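Hondthorpe Launches the Samineck Pouch Plan, a Simple Way to Get Paperwork off the Kitchen Counter

Hondthorpe, Oct 8, 2025

Hi, I'm Urs Gasser, and I write the home paperwork guides at Hondthorpe. I've spent most of this year thinking about zipper pouches, and today I finally get to tell you why!

We're launching the Samineck Pouch Plan, a free printed guide for anyone whose car papers, school forms and warranty slips all live in one scary drawer. It started with my own drawer, I'll admit. Beat Haslinger, who runs our Rondent shop, came over in April to borrow a ladder and watched me hunt for my boiler warranty for most of an evening. (I found it inside a cookbook.) By the time he left we had a first draft on the back of a seed packet.

The idea is small. You get a clear zipper pouch, you put one job's worth of paper in it, and you close it. One pouch for the car, one for the house, one for each kid. When the plumber asks for the manual, you grab a pouch and hand it over.

Clear plastic matters a lot here. We tried colored folders and paper envelopes too, and people kept opening every single one to check what was inside. A bright zipper helps as well, especially at the bottom of a tote bag, and red was the favorite by a mile. 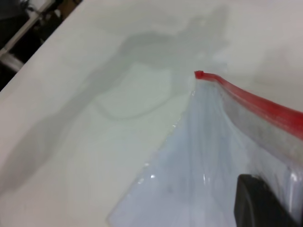
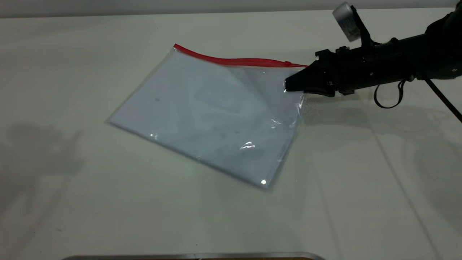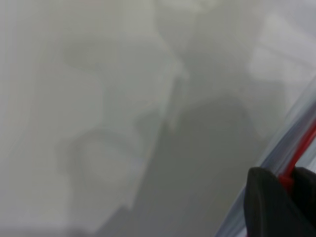 Start with a bare table if you can. Tip out the drawer, make your piles, and only then reach for the pouches. I know it's tempting to fill them as you go, but you end up with three pouches for the car and none for the house (ask me how I know). Keep the sheets flat or fold them once, and leave enough room at the top for the zipper to run freely.

We asked 686 households to try the plan before we printed it, and their notes changed the guide quite a bit. The labels page got shorter. The part on old receipts got longer, with a chart for what to keep and what to shred. One family in Chala wrote us 5 pages about takeout menus, and yes, menus now have their own section.

The guide is free at the Rondent shop and at our Chala counter while copies last. Starter packs of pouches come in two sizes, one for full sheets and one for receipts and cards. Beat is also running sorting evenings at the shop, so bring your drawer, the whole thing, and he'll clear you a table.

Press contact: Urs Gasser, Hondthorpe. Review copies of the guide are available on request.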